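3. 調査の対象と方法

3.1 対象とする作業

本節では、家庭内における布類の整理のうち、たたみ終えた小型の布を浅い容器へ収める段階を取り上げる。洗濯から収納に至る一連の家事に関する従来の議論は、たたみ方の巧拙や所要時間に関心を寄せることが多く、たたまれた布が容器の脇に置かれ、収納を待つ段階については記述が乏しかった。しかし、Pawlak(ニコラ・パヴラク)が指摘するように、家事の担い手が布の向きや順序を決めるのは、まさにこの段階である。収納の仕方は容器の形状だけで定まるものではなく、机上における布と容器の位置関係にも左右されると考えられる。

分析に用いた記録は、ロンドフ地区の世帯を対象とする生活用品調査(以下「ロンドフ調査」)で得られた2269件である。記録は3月に開始した予備調査と、その後の本調査からなり、分類基準は12/9/19付の改訂版に統一した。予備調査の記録についても同じ基準で再分類を行い、判定が分かれたものは二名の分類者の協議によって決定した。

3.2 容器と作業面

対象とした容器は、壁面に多数の丸穴を備えた白色のプラスチック製かごである。この種のかごは底面が平滑であるため布を滑らせて入れることができ、また壁面の穴を通して内外の様子をある程度うかがうことができる。作業面には木製の天板をもつ机を用いた。
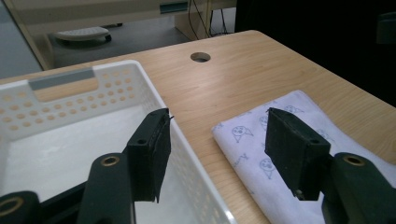 机上での整理には、床や寝台の上での整理とは異なる制約がある。第一に、作業面の広さが限られるため、かごを置いた時点で布を広げられる範囲がほぼ決まる。第二に、担い手は机の一辺に向かって作業することが多く、手前側に置かれたものほど早く扱われる傾向が生じる。本調査では、かごの置き方を机の辺に対して平行なものと斜めのものとに分け、布の位置をかごの左、右、手前、奥および内部の6区分のうちの五つに割り当て、残る一つを「判定不能」とした。

かごを斜めに置く例は、当初、無造作な配置とみなされていた。しかし再分類の過程で、斜めの配置には布を手元に寄せる余地を残す働きがあるとの見方が分類者から示された。この点を検討するため、本稿では斜めの配置を独立した項目として扱う。ゲンディッツ地区で先に実施された小規模な調査では両者が区別されていないため、直接の比較は行わない。

3.3 布の種類と絵柄の扱い

布については、素材よりも、たたんだ状態での外形と表面の絵柄に着目した。無地の布では表裏および上下の判別が難しく、担い手が向きをそろえる動機は弱い。これに対し、片面に線画などの絵柄をもつ布では、絵柄が上を向くようにたたみ、さらにその天地をそろえて収める例が予備調査の段階から認められた。絵柄は装飾であると同時に、たたむ際の基準としても用いられているのである。

図2 木製の机に置かれた穴あきの白いかごと、線画のある白い布のたたまれた状態。
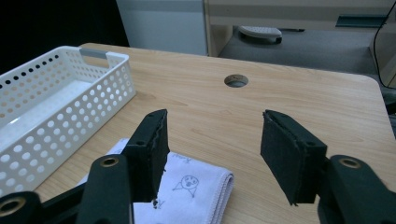

図2 かごの脇に平らに置かれた、丸い顔の線画をもつ白い布。

絵柄の天地を判定するにあたっては、担い手の立ち位置から見て顔や文字が正立するものを「正」、逆転するものを「逆」、横向きのものを「横」とした。折り目によって絵柄の一部しか現れない場合は、現れている部分のみで判定し、隠れた部分の推測は行わない。手書き風の文字については、読み取りの可否を問わず、文字らしき線の有無だけを記録した。

布の縁の処理も補助的な項目として加えた。縁縫いのある辺は折り山に比べて厚みが不ぞろいになりやすく、重ねた際の傾きの原因となりうる。そのため、縁縫いのある辺がかごの長辺と短辺のいずれに沿うかを、内部に収められた布に限って記録した。

3.4 記録上の留意点

記録票の様式はメンサ生活文化研究室が作成したものに準拠し、集計にはプラルコミックス式の分類表を用いた。分類表の項目数には限りがあるため、布と容器以外の机上の物品は集計の対象に含めていない。また、個々の記録は一時点の配置を示すにとどまり、その布がのちにかごへ収められたか否かを示すものではない。したがって、次節で述べる配置の傾向は、作業の完了率や効率を表す指標としてではなく、整理の途中に現れる物の置かれ方の分布として解釈する必要がある。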